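Can a robot do my laundry yet?

I get this question at every family dinner now. Somebody passes the potatoes, somebody else mentions the robot they saw in a video doing a backflip, and then my aunt leans over and says, so when does it fold my towels? I've written about automation for a while, mostly warehouses and packing lines, so I'm supposed to have an answer. My answer is still "not soon, sorry," but it's a softer no than it was a couple of years ago.

Start with the shop floor, where people assume it's all been solved. In April I spent a morning at the Latbridge plant, where they make work aprons and seat covers, and what struck me was how much of the handling is still done by people. The cutting is automatic, and it's gorgeous to watch! Then the cut pieces come off the table and a person picks them up, every single one. Tudur Mostyn runs that line, and he told me they've looked at a machine for the picking twice and walked away both times. "A box stays a box," he said. "Cloth is a different shape every time you touch it."

I keep thinking about that. A box has corners you can count on. A shirt has a collar somewhere, maybe on the inside, maybe under the other sleeve, and you find it by feel while you're talking on the phone. You don't even know you're doing it.

Look at how plain the job is when you set it up for a gripper. A table, a piece of tan cloth already lying flat, a few more bits in blue and something close to black bunched up behind it. My nephew could clear that before his cartoon came back on. For two stiff fingers it's a serious afternoon, and the flat piece may well be the worst of it — how do you get under an edge that thin? We'd use a fingernail.
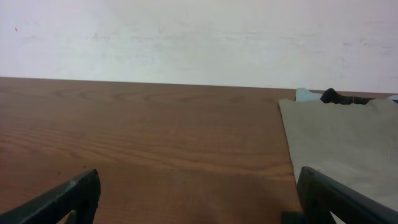 What I'd pay for

Now, I'm not a grump about this. I got to try the Skitard folding arm at a demo day, and I fed it towels for the better part of an hour. It took about 4 minutes a towel, it dropped a couple, and I was completely charmed. I also wouldn't put it in my house. The price on the card was 897 a month (a month!) and for that I could send everything out and have somebody iron the pillowcases.

The Parri people are going at it from the other end, with a machine that only sorts. Darks here, lights there, done. It's a much smaller promise and I like it a lot more. I'd happily give them 27 a month for that, especially if it could match socks.

So no, Aunt Ginetti, it won't fold your towels this year. Ask me again over the next turkey, and pass the gravy.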